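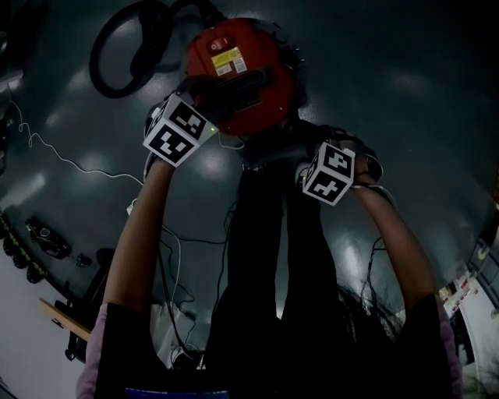

İlker Çetinkaya replies that I'm being unfair to Stollevau, and that one good hole is how every mine starts.

Fine. But let's look at the hole. Premton's release leads with 33 meters of "strong mineralization" at Kadlec. Scroll down and most of the metal sits in 2 of those meters.

The rest is filler – take out the rich bit and you'd struggle to call it ore.

Also, no true widths. They drilled at a steep angle into a steep vein, so 33 meters down the hole could be a lot less rock across.

Next good hole is 825 meters away. The map colors in everything between them. With what data?

Stock's up 40 percent since breakfast. I'd like to see the assays from the holes they didn't mention.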